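Visit to the Detness lab
October 30, 2020

I had been promising myself a trip out to Detness ever since Notburga Lehner gave her talk on the Juren project in March, and I am so glad I finally went (even if the bus from Gumede took the long way round and I arrived with my coat half buttoned!). She met me at the door herself and had the kettle on before I'd found anywhere to put my bag.

What she wanted to show me was their work on learning with small objects, the kind of fiddly things you'd find on anybody's kitchen table. The arm learns from people guiding it by hand, and her question is how much of that guiding it really needs. They began with 3000 guided attempts and have been cutting the number down ever since, and we had a good long chat over the bench about which attempts could be spared. 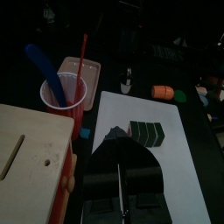
Her result, which she told me with a rather lovely shyness, is that 64 carefully chosen attempts did nearly as well as the full set, so long as the clutter on the table was varied between them. Tidy tables taught it very little. I thought of my own desk and felt much better.

We finished with soup in the Vumitz building next door, where she drew me two graphs on a napkin. I have it still, and I mean to ask her about the second one when I go back.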